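Subject: Re: [storage] Humidity setpoint for the mixed produce room
Date: October 20, 2025

The Burencombe room has been on the new setpoint since May, so I can answer the question on condensation. Logger interval is 5 minutes, and the Imeo export keeps every reading.

Curing and holding need separate zones. Sweet potatoes want warm, humid air while the skins set, then a cooler hold. Lemons tolerate neither the curing temperature nor long periods of wet rind. We ran both in one zone last season and lost 84 lb of lemons to mold out of 375 lb received.
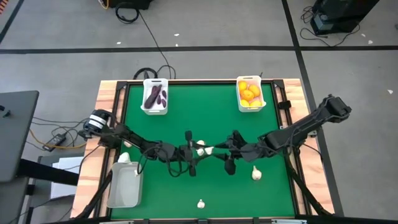
Kaewmanee wrote:
> We have only one zone and can't build a wall. Would
> vented baskets and a slower fan get us most of the
> way? Our probe hangs by the door and reads 5 points
> lower than the handheld at the back.

Fix the probe first. A sensor by the door follows the door. Move it to the return air side, at the height of the middle shelf, and log for a week before changing anything else. A slower fan will probably make the back of the room worse, as that corner is already short of air.

Vented baskets help if there is a gap between them and the wall. Lemons with soft stem ends should come out at intake - mold generally starts there and spreads by contact. Wrinkled skin on stored produce is a separate matter and usually points to low humidity or long storage.
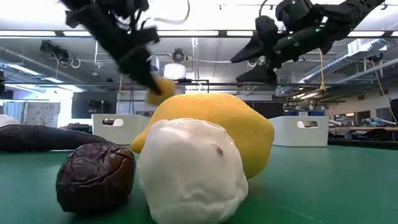 Controller settings

The Prodico unit ships with a narrow humidity deadband, and ours short-cycled the humidifier 179 times in one day. Widen the deadband before touching the setpoint. The menu is under Service, then Limits, and the change does not survive a power cut unless you save it as a profile.

I can post our profile to the list archive if your firmware matches. Send the version string from the boot screen.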